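Re-using clear ribbed trays for sandwich prep - worth it or not?

Kitchen storage and containers > Prep and cold storage

setpoint_38
Posted Apr 11, 2024

I make packed lunches for the household and I'm trying to settle on one container system for the parts before assembly: bread, lettuce, sliced stuff. At the moment it's a mix. Two candidates so far.

1. Shallow clear tray with a ribbed bottom, no lid. Came with something else, so no part number.
2. Deeper clear box with a slatted rack in the bottom. Dilletow sells one like it, and Varier has one that looks the same apart from the lid.

Questions:
Does a ribbed floor molded into the tray do the same job as a separate rack?
Is a shallow tray any use for leaf lettuce, or should it go straight in the deep one?
Does bread belong in either?

Counter is white and smooth, fridge is set at 38 F.

brinewell
Ribs and a rack are different things. A molded rib gives you a couple of millimeters of clearance at best, and the channels have nowhere to drain to. A rack lifts the food clear and you can take it out and wash it. If you rinse your lettuce, get the rack.

For bread, neither. Bread goes in a bag at room temperature.

pantry_datum
Disagree on the ribs. If the lettuce has been through a spinner there isn't enough water left for the clearance to matter. I've used a ribbed tray for prep for years and the only failure was a week when the spinner was broken.

What matters more is length. Measure a leaf before you buy anything. Romaine wants a long tray, and green leaf is wide at the frilly end and will sit up over the wall of anything shallow.

brinewell
"For prep" and "for storage" are two separate uses. OP asked about both in one post.

setpoint_38
Fair. Mostly prep. Everything gets laid out, sandwiches get built on a plate, leftovers go back in the fridge. Current setup:

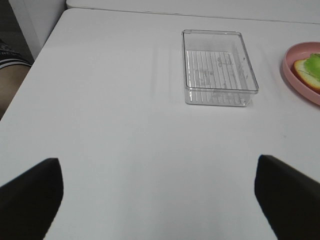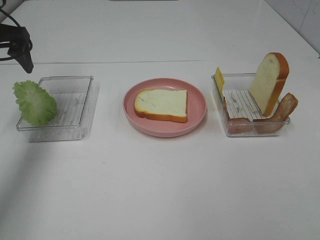
The plate in the middle is the build station. I keep it between the containers so nothing has to travel over anything else. Leaf on the left, plate in the center, the rest on the right. I build 3 sandwiches in a row most mornings, and the order on the counter saves more time than the containers do.

Still undecided on lids.

orlop_shelf
Your layout is fine. I'd go the same direction you assemble, left to right, and put the bread first. You have it landing on the plate in the middle, so you reach one way for lettuce and the other way for everything else. It works, but if you ever do a larger batch you will want a single direction.

Pantry_datum is right about green leaf. It hangs over the side of a shallow tray. For ten minutes on a counter I wouldn't care. In the fridge the part above the rim dries out first.

setpoint_38
The reaching both ways has never bothered me. With everything on one side I end up with a longer row than the counter allows, given the toaster. Noted on the rim though.

quarterpan
On the hardware: I own the Whitlock rack box and the Setetti one.

Whitlock: rack sits on four small feet and slides if you tilt the box. Lid is tight. Walls scratch if you use anything rougher than a sponge.
Setetti: rack snaps in and does not move. It's a pain to get out with wet hands. Lid has a vent, which I keep closed.

Lettuce lasted longer in the Setetti by a day, one trial, same head split in half. Don't read much into it.

brinewell
One trial with one head tells you nothing. Outer leaves and inner leaves age differently. How did you split it?

quarterpan
Lengthwise through the core. So both halves had outer and inner.

brinewell
That's better than I assumed. Still one trial.

pantry_datum
Whatever you pick, don't stand tomato slices on molded ribs. Seeds get down into the channels and you need a brush. A rack has the same problem, but at least you can flip it over under the tap. I put a folded paper towel under tomato and change it each time.

orlop_shelf
Paper towel under tomato just glues itself to the tomato. Small plate, turned upside down inside the box. The juice runs off to the edges.

pantry_datum
Depends on the towel.

setpoint_38
Summary of where I am:
Shallow ribbed tray stays on the counter for prep only. Spun leaves, no rinsed ones.
Deep box with rack for the fridge, with a lid.
Bread in a bag until it goes on the plate.
Tomato unresolved.

Leaning toward the Setetti for the fixed rack. Does anyone know if the rack can go in the dishwasher? The listing says the box can and doesn't mention the rack.

quarterpan
Mine goes on the top shelf and hasn't warped. I run a normal cycle with heated dry off. I've had it since last May.

brinewell
Check the mark on the underside of the rack itself. Mine, different brand, is a different plastic from the box and the rating is lower.

setpoint_38
Will check when it arrives. Also measured a leaf: longer than I thought, so I'm ordering the size up.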